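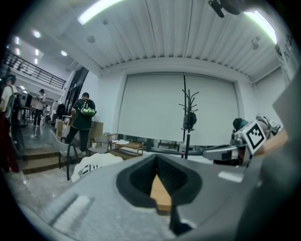 Light-coloured wooden surface in an interior

Joinery in Ramau

Joinery in Ramau is the making of furniture and household fittings in the river town of Ramau and the neighbouring parish of Peixoto. The trade grew out of boatbuilding on the Jutau, and many of its terms are still those of the boatyard. A table top is locally called a deck, and the narrow strip fixed along its front edge is a rail.

Materials
Pale timbers are preferred for tables, benches and shelving. Boards are stacked under cover with thin battens between them and left to dry through at least two summers. Darker wood is used mainly for pegs, handles and door frames. Surfaces are planed, scraped and finished with oil or wax. Varnish was uncommon before the road to Peixoto was opened and remains more usual in shops and offices than in homes.

Methods
The typical Ramau table has a top of three boards joined edge to edge. The top is held to the underframe by wooden buttons set in grooves, which allow it to widen and shrink with the seasons. Older pieces have pegged joints throughout. Screws are now accepted for the buttons, but the use of nails in a top is regarded as poor work.

Organisation
Most workshops are family businesses with one or two apprentices. The largest, Drakudeck, was founded by the joiner Washington Toledo in a former sail loft and supplied benches and desks to schools along the river. Its pattern book contains 441 drawings and is kept at the town library, together with a set of full-size templates. A survey by the parish recorded 747 pieces of locally made furniture in public buildings, chiefly in schools and chapels.

Market
A furniture market is held on the quay each August. Smaller goods, including stools, trays and bread boards, are sold there on the first Monday of every month.

See also
Boatbuilding on the Jutau
Peixoto (parish)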